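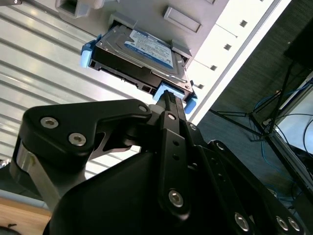 The wreath on Viorica Golob's door is made from hop vines, and she starts it in October, when most of us still have summer shoes in the hall. She cuts the vines from the fence behind her house in Cirkberg and keeps them in the bath overnight so they will bend. For the small decorations she uses whatever comes to her hand. Last winter it was the insides of old computers, because her nephew was clearing his office. A 3.5-inch hard drive in its black caddy is not a thing I would have put beside dried oranges, but she opened several of them, took out the shiny discs and hung these among the leaves with red thread. They turn when the door closes. I liked it more than I expected.

I visited four homes for this article, all of them in the streets between the church and the river. I wanted to see how people decorate when they make most of it themselves.

Search this site Enter keyword Go

Senad Vasić works with paper. His living room is narrow, so he does not keep a tree; he hangs folded stars from a curtain rail above the window, in white and a very pale green. There are 108 of them. He knows the number because his daughter writes it on the lid of the box each January, and if one star is torn he must fold a new one before the next year. "The paper should be thin, but not so thin that you see the glue," he told me. He buys it from Nedeljković, the stationery shop near the bus station, where they keep the good rolls under the counter and you have to ask.

He showed me how to fold one. I made three, and he was polite about two of them.

With Kalliopi Petkov everything happens on the table. She sews a new runner every year from linen that she dyes in her own kitchen with onion skins, and the colour is different each time, somewhere between honey and rust. On it she sets low bowls with walnuts, bay leaves and candles. Her advice is to keep everything lower than the chin of a sitting guest. I have been to dinners where I spoke to my neighbour through a pine branch, and I think she is right.

The glue she uses for the edges is called Kullis. It dries slowly — you have the whole evening to change your mind — and it does not leave a yellow line on the linen.

The last house belongs to Sorin Ionescu, who decorates only the staircase. He has nine steps, and on each one stands a glass jar with a small light and some moss. He collects the moss after rain and lays it on newspaper for a night, so that the insects can leave. Before this he had garlands on the handrail, but his mother holds the rail when she comes down, and the needles stuck to her sleeves. The jars stand by the wall, where no foot goes. At five in the afternoon he lights them from the bottom step to the top, and on the evening I was there he let me do the upper ones while he looked for more batteries in the kitchen drawer.

October issue
Text by Stavros Stojanović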